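From: Workshop list, Melska
Subject: Re: [bivero-build] Foam on the fingers, and does the cloth matter?
In reply to the message of 14 Sep 2024

> Hello all,
>
> I've been reading the Bivero posts with great interest and I'm about to
> start on a pair of arms of my own, in a garage and on a much smaller
> budget. Three questions, if you don't mind.
>
> 1. You said you gave up on bare printed fingers. What did you put on
> them, and does it last? Mine polish themselves smooth in an evening.
>
> 2. Is the grey cloth on the bench doing anything, or is it just there
> to keep the bench nice? I have a steel top and everything skates.
>
> 3. Are you really going to get two arms to put gears on pins? I can't
> get one arm to put a pen in a mug.
>
> Also, did anyone get further with Sitent on a slow laptop? Mine
> drops the second camera whenever the first one is moving.

Good questions, and I'm delighted somebody else is having a go! I'll take them in your order, with a couple of things at the end that you didn't ask about but will probably meet.

Fingers and foam

We started with plain printed fingers like yours and had the same trouble. Anything with a curve to it popped out sideways the moment the jaws closed. We tried bicycle inner tube (grippy for a week, then dusty and useless), the rubbery mat you put under rugs, and a tool dip that peeled off in one satisfying piece. The foam was left over from another job in the shop. It's black, coarse and crumbly looking, a bit like the stuff under a playground swing, and it's been the best thing we've tried by a long way.

The fingers are a channel shape, so the strip sits down inside and the sides stop it creeping. Cut it with a fresh blade and cut it slightly over length. I used an old blade for the first pair and the ends have gone a bit ragged, but they still grip. Contact glue on the channel, contact glue on the foam, leave both alone for longer than you want to, then press. Don't use superglue, it soaks in and goes hard as a biscuit.

Ours open to 65 mm, and I wouldn't go any narrower. With the wrist camera looking out between them you want plenty of gap in the middle or all you get is two red walls and a sliver of bench. I moved the camera back twice before I was happy. Now both tips come in at the bottom and there's loads of cloth showing between and beyond them.
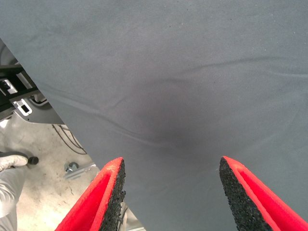 The cloth, and your steel top

Yes, it does something! Several things in fact. Small parts stay where you drop them, which on bare metal they never did. The wrist cameras are happier too, as our old bench surface threw back the ceiling lights and the gears vanished into the glare. A dull grey with no pattern gives you a calm background and bright metal shows up well against it.

The drawback is creases. A fold in the cloth makes a soft shadow and our part finder (home-made, not very clever) would now and then decide a shadow was a part and send an arm off to collect it. So the rule is that it gets pulled flat before every session. If you're putting cloth down for the first time, get a piece with a good deal of overhang so you have something to pull on. Ours started out too short and rode up every time an elbow came near it.

I'd go for something with a slight nap. The shiny lining fabric I tried first was a disaster, worse than your steel. Also, grey picks up bits. Have a lint roller handy.

While you've got the cloth off, run your cables. We still have some lying on the floor where they oughtn't to be and I keep promising to sort them out.

Gears on pins

We're getting there. The test piece is a round aluminium plate with a big hole in the middle and three upright pins, and the job is to pick up a spur gear and lower it over a pin. It sounds like nothing. Your pen in a mug is honestly a close cousin, and if you can get that going reliably you'll have done most of the hard thinking.

The left arm does the fetching and the right arm does the steadying, or that's the plan. What happened at first was that both arms arrived at the same gear together with the confidence of two people going for the same armchair. We now have a simple turn-taking rule: whichever arm is inside the middle area owns it, and the other waits until it's told the way is clear. It's crude, and it makes the whole thing slower, but we haven't had a proper clash since May.
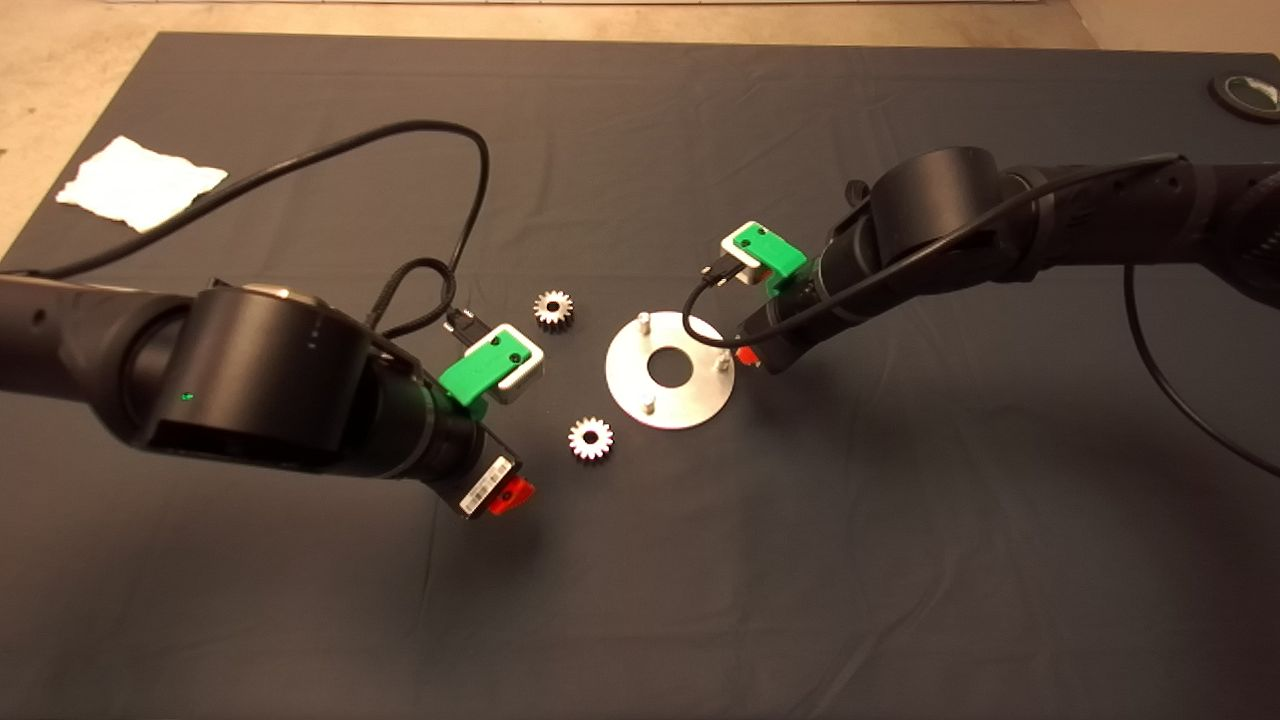

Picking up is the easy half. The foam has enough give that a gear can be a little askew and still come up. Lowering is where we lose them, and for the opposite reason: all that give means the gear can tip as it touches the pin, and then it sits there at a jaunty angle while the arm pushes. Our last full run was 16 attempts and 14 of them went on, which had people cheering from the other end of the workshop. The other 2 both tipped. I'm going to try a tiny circular wiggle on the way down, with hardly any force behind it. If anyone has done this before, please tell me how big a wiggle!

For your mug, start with the arm slow, the mug taped down and the pen always in the same place. Take the tape away later. I know it feels like cheating.

Sitent and the dropping camera

I had this exact thing. For me it was the hub. Both cameras were sharing one port and whichever was busiest won. Give each camera its own port if the laptop has them. If it hasn't, turn the picture size down on both before you touch anything else in Sitent, and leave the frame rate as it is. I wasted a whole evening doing that the wrong way round.

Check the lead as well. A wrist camera lead gets bent every single time the arm moves and ours failed right at the plug. We leave big lazy loops now. They look untidy and they catch on things if you let them droop, so keep the loop up above the arm and clear of the gripper. Braided leads seem to put up with it better than plain ones, in our hands anyway.

Two things you didn't ask

Mark your parts. We've a label on nearly everything that comes off, after I put a finger back on the wrong arm and spent an age wondering why it was closing crooked.

And Makris still have the small joint bearings, in case you haven't ordered. The ones I bought from them for the elbow have been fine. Get a few spare, as they roll under things.

The drawings for the fingers are in the Melska shared folder, under Bivero, in both the old shape and the channel shape. Take the channel one. If you print it and it comes out tight on your foam, let me know what thickness you've used and I'll put up another version with a wider slot.

Do post how you get on, pen and mug and all. I want to hear about it even if it goes on the floor.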